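What the plaid walls are for

Wovedness, the policy under test at Bondcombe, was trained on 79 demonstrations per task, each recorded against one of 15 wall patterns. The claim is narrow: a two-armed cell should tidy up equally well when its background changes. Across 45 trials with unseen walls, it failed 7 – most often on small brown pieces against a pale floor.

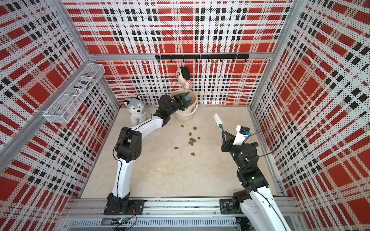 Lorne Fraser doubts that the walls matter as much as the lighting, which was held constant throughout.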